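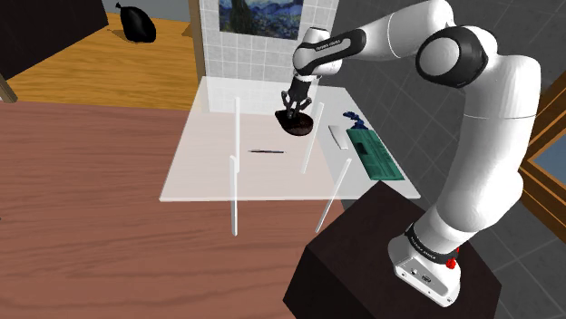
목기

목기(木器)는 나무를 깎거나 파거나 켜를 붙여 만든 그릇의 총칭이다. 좁은 뜻으로는 음식을 담는 발, 접시, 쟁반, 찬합류를 가리키며, 넓은 뜻으로는 제기와 저장 용기, 함지까지 포함한다. 표면에 옻이나 기름을 입힌 것과 입히지 않은 것이 있고, 전자 가운데 옻칠을 한 것은 칠기로 따로 분류하기도 한다. 도자기에 비해 가볍고 열전도율이 낮으며 낙하 충격에 강하지만, 습도 변화에 따라 치수가 변한다.

분류

성형 방식에 따라 갈이 목기, 파기 목기, 짜임 목기로 나눈다. 갈이 목기는 회전축에 고정한 목재를 칼로 깎아 만든 것으로 평면이 원형이다. 발, 접시, 합, 굽 달린 제기가 여기에 속한다. 파기 목기는 통나무나 두꺼운 판재의 속을 자귀와 끌로 파낸 것으로, 함지와 구유처럼 평면이 원형이 아니어도 된다. 짜임 목기는 판재를 잘라 맞춤으로 결합한 것이며 찬합과 목판이 대표적이다. 얇은 판을 휘어 통을 만들고 바닥판을 끼운 휨 목기를 별도 항목으로 두는 분류도 있다.

용도에 따른 구분에서는 식기, 제기, 운반구, 저장구의 네 가지를 쓴다. 같은 형태의 그릇이 지역에 따라 다른 용도로 쓰이는 예가 많아 형태와 용도의 구분이 일치하지는 않는다.

재료

목기에는 조직이 치밀하고 건조 후 변형이 적은 활엽수를 주로 쓴다. 물푸레나무, 오리나무, 은행나무, 피나무, 느티나무, 단풍나무가 흔하다. 물푸레나무는 단단하고 탄성이 있어 얇게 깎아도 잘 깨지지 않으나 환공재이므로 도관이 커서 바탕 메움이 필요하다. 은행나무와 피나무는 무르고 결이 고와 가공이 쉽다. 침엽수 가운데 소나무는 송진이 배어 나올 수 있어 식기에는 제한적으로 쓰고, 함지나 목판에는 쓴다.

나무를 베는 시기는 수액 이동이 적은 늦가을부터 겨울까지가 적당하다. 6월 전후에 벤 나무는 함수율과 당분이 높아 변색균과 충해에 약하다. 심재는 변재보다 색이 짙고 내후성이 높다. 수심이 포함된 부분은 방사 방향의 갈라짐이 생기므로 초벌 단계에서 제외한다.

제작 공정

갈이 목기의 공정은 절단, 초벌갈이, 건조, 재벌갈이, 연마, 도장의 순서로 진행한다.

절단한 토막은 섬유 방향에 따라 가로결 재와 세로결 재로 나뉜다. 가로결 재는 섬유가 그릇의 바닥면과 나란하며 발과 접시에 쓴다. 세로결 재는 섬유가 회전축과 나란하고, 깊은 합이나 잔에 적합하다. 세로결 재로 만든 그릇은 바닥에 마구리면이 드러나므로 수분이 스며들기 쉽다.

초벌갈이에서는 완성 치수보다 두껍게 깎는다. 벽 두께는 그릇 지름의 10퍼센트를 기준으로 잡는다. 지나치게 얇으면 건조 중 타원으로 변형된 뒤 재벌갈이에서 정원을 회복할 여유가 없고, 지나치게 두꺼우면 안팎의 수축 차이로 갈라진다. 초벌 그릇은 직사광선이 닿지 않고 통풍이 되는 곳에 엎어서 쌓는다. 자연 건조 기간은 수종과 두께에 따라 다르며, 실내용 식기의 목표 함수율은 12퍼센트 이하로 한다.

재벌갈이에서는 바깥면, 굽, 안쪽 면의 순으로 깎는다. 칼날은 가로결 재의 바깥면에서 굽 쪽으로부터 전 쪽으로, 안쪽 면에서 전 쪽으로부터 바닥 쪽으로 움직인다. 반대로 움직이면 섬유가 뜯긴다. 전은 사용 중 손상이 가장 많은 부위이므로 벽보다 약간 두껍게 남기거나 둥글게 마무리한다.

도장

옻칠은 생칠을 얇게 발라 목재에 스며들게 한 뒤 경화와 연마를 되풀이하는 방식이다. 옻은 용제의 증발이 아니라 효소에 의한 산화 중합으로 굳으므로 습도가 높은 칠장에서 경화시킨다. 경화한 도막은 산과 알칼리에 강하지만 자외선에는 약하다.

기름 마감에는 들기름, 동유, 아마인유 같은 건성유를 쓴다. 도포 후 표면에 남은 기름을 닦아 내고 공기 중에서 산화시킨다. 도막이 얇아 나뭇결이 드러나며, 사용 중 광택이 줄면 다시 바를 수 있다. 식용유 가운데 올리브유 같은 불건성유는 굳지 않고 산패하므로 쓰지 않는다.
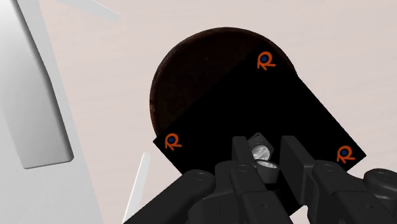
변형과 결함

목재의 수축률은 방향에 따라 다르다. 접선 방향이 가장 크고 방사 방향은 대체로 그 절반 수준이며, 섬유 방향은 무시할 수 있을 만큼 작다. 이 차이로 인해 원형으로 깎은 그릇은 건조하면서 타원에 가까워진다. 주요 결함은 다음과 같다.

할렬: 섬유를 따라 생기는 갈라짐. 마구리면에서 시작하는 경우가 많다.
뒤틀림: 전의 높이가 고르지 않게 되는 변형. 나선결이 있는 재료에서 심하다.
들뜸: 바탕과 도막 사이의 접착이 풀리는 현상. 건조가 불충분한 상태에서 칠했을 때 나타난다.
얼룩: 철 성분과 타닌의 반응으로 생기는 흑색 변색. 참나무류와 밤나무에서 두드러진다.

수장 자료와 조사

목기는 유기물이므로 토기나 금속기에 비해 매장 상태에서 남는 예가 적다. 출토품은 저습지, 우물, 침몰선처럼 산소가 차단된 환경에 집중된다. 수침 목기는 세포벽이 분해된 상태에서 물이 형태를 지탱하고 있으므로 급격히 건조하면 수축과 붕괴가 일어난다. 보존 처리에서는 폴리에틸렌글리콜 등으로 수분을 치환한 뒤 건조한다.

전세품 조사로는 모신 부토(Mohsin Bhutto)의 라샤리(Lashari) 수집품 목록이 있다. 이 목록은 목기 1,305점을 성형 방식, 수종, 굽 형태로 나누어 기재하였다. 갈이 흔적의 간격과 바닥 중앙의 고정 자국을 분류 기준에 넣었으며, 수종은 도관 배열을 확대 관찰하여 판정하였다. 벨테타노(Beltetano) 지역에서 수집된 그릇은 굽이 낮고 바닥이 두꺼운 유형으로 따로 묶여 있다.

관리

사용한 목기는 미지근한 물로 씻고 바로 물기를 닦은 뒤 그늘에서 말린다. 물에 오래 담가 두거나 식기세척기에 넣으면 할렬과 들뜸의 원인이 된다. 전자레인지 가열도 피한다. 장기간 보관할 때는 난방 기구와 창가에서 떨어진 곳에 두고, 포갤 때는 그릇 사이에 종이나 천을 끼운다.

같이 보기

칠기
목선반
함지
제기
목재 건조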